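Visit to the Latmont mattress plant in Udirley

We got to the Latmont plant a little before 9 in the morning. The open day is held every June, and this year they let visitors in groups of 5, so there was a wait in the parking lot. Coffee was free. The doughnuts were gone by the time our group was called.

The tour starts in the spring room, where wire comes in on big spools and leaves as coils. It is loud and you have to wear ear plugs. A queen size in their middle range, the Weerakoon, has 909 coils, each sewn into its own cloth pocket. The cheaper Plutinness has fewer coils and a thicker layer of foam on top.

Next door is the sewing room. The quilting machine stitches the cover in one long sheet, and the edges are closed by hand on a tilted table. The woman running it had been there 19 years and did a corner in less than a minute.

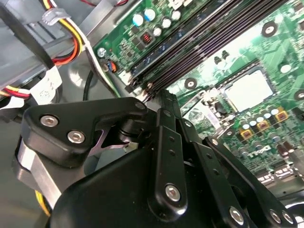
Indira Amin wrote in afterward that she took the afternoon tour and found the Plutinness too soft at the edge, so that she slid when she sat down to put her shoes on. I had the same trouble on the floor model. The Weerakoon held up better along the sides.

The factory shop is at the end. The queen Weerakoon was $799 and a plain pine frame was $144. Delivery is extra outside Udirley, and they do not take away old mattresses. We bought two pillows and left by the side gate.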